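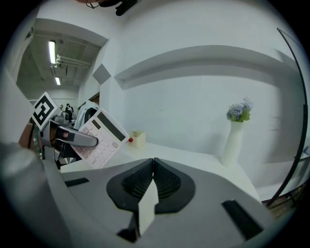

Figure 1. Two grippers, one with black finger pads and a thin white plate upright in front of them.

Plarnach Loop: Planning a Signed Bike Route
Project report by Sorcha McGrath

1. Background
The task was to plan a day ride for recreational cyclists, starting and ending at the Plarnach rail station. The town already has a river path, but it stops at the Bassi bridge and riders have to turn back.

2. Route
The loop is 54 miles long with 1,515 feet of climbing. Most of the climbing comes in the first half, between the Bassi bridge and Jodier. After Jodier the road drops to the lake and stays flat until Zorus – the only place with a store and public restrooms.

3. Method
I rode the loop twice in April and logged surface, shoulder width and sight distance at every junction. Traffic counts came from the county. The busiest section, north of Zorus, carries 900 vehicles a day.

4. Results
Eight junctions need signs. The left turn at Jodier is the weakest point, as drivers come over a rise just before it. Moving the turn one road south adds a short gravel stretch but avoids the rise.

5. Still to do
Water stops between the bridge and Jodier – none found so far. Cost of sign posts.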